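4.3 Pricing and repeat use among small workshop owners

Interviews took place in November, at the premises of each firm where this could be arranged and by telephone otherwise. Of the 64 owners approached, 50 agreed to take part. All of them sold goods they had made at least partly on a computer-controlled router or laser cutter, and all had bought their first machine with their own savings or a family loan. We asked how they had chosen the machine, what they paid for materials and design software, and whether they had since sought outside money.

The most common complaint concerned software charges. Owners who had bought a machine from Skikwood received the design program free for the first 12 months and paid a monthly fee after that. Several had not noticed the change in the terms until the first payment left their account. Those who used Treloar machines paid more at the start and nothing later, and were more likely to say they would buy from the same seller again. We did not find that the quality of the finished goods played much part in this. Owners of both makes described their machines as good enough.

Material supply came second. Dernport, which sells sheet stock in small lots, was used by almost 50 of the firms at some point, but few relied on it for everyday orders. The price per sheet was higher than at a builders' merchant, and owners went to Dernport mainly for samples or for colours they could not find locally. Once a product sold steadily they moved to a cheaper source. This pattern matters for any supplier that hopes to grow with its customers, as the customers who grow are the ones who leave.

Outside investment was rare. Only 9 owners had spoken to an investor, and of these two had accepted an offer. The others said the sums on offer were too large for what they wanted to do, which was usually to buy a second machine or take on one member of staff.
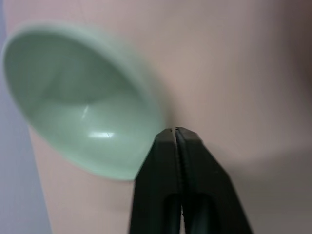 Figure 6. Pale green bowl.

Iestyn Humphreys took a different view of the software fee, and said that paying monthly had kept him going through a slow first year, when a higher price at the start would have ruled out buying a machine at all. He had since moved to Flusus and missed the old program. Fatos Vlachou also defended the fee, though she thought it should stop once a user had paid the price of the program in full.

These replies suggest that the timing of a charge matters as much as its size. We return to this in Section 5.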